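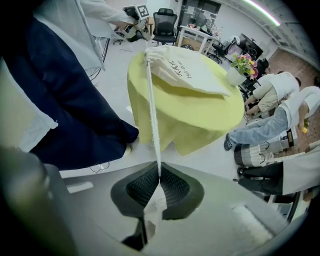
# Zevton Odunden

El **Zevton Odunden** es un ciclomotor tipo escúter fabricado por la marca Zevton en su planta de Vendberg. Se ofrece en dos cilindradas, 50 y 125 cc, ambas con motor monocilíndrico de cuatro tiempos y transmisión por variador continuo. Sustituyó en el catálogo al Farah, del que conserva el bastidor tubular de acero y la horquilla delantera.

## Características técnicas

La versión de 125 cc emplea refrigeración líquida e inyección electrónica. Su potencia máxima es de 8 kW, entregados a la rueda trasera mediante correa trapezoidal y embrague centrífugo. La versión de 50 cc se refrigera por aire forzado y prescinde del radiador, lo que deja libre un segundo compartimento tras el escudo frontal.

El sistema de frenado consta de 2 discos, uno por eje, con accionamiento combinado desde la maneta izquierda. El Farah montaba tambor en la rueda trasera. La suspensión posterior utiliza 2 amortiguadores regulables en precarga.

## Ediciones especiales

La primera serie limitada, denominada *Vendberg*, constó de 400 unidades numeradas. Se distinguía por la pintura gris mate, las llantas en color cobre y el asiento con costura en contraste. No incorporaba cambios mecánicos. La numeración figura en una placa remachada a la tapa del depósito.

## Mantenimiento

El manual de taller prescribe la revisión de la correa y de los rodillos del variador en cada cambio de aceite de la transmisión. Las unidades iniciales presentaban desgaste prematuro del retén del eje primario, corregido después con una pieza de doble labio.

## Véase también

- Zevton Farah
- Transmisión variable continua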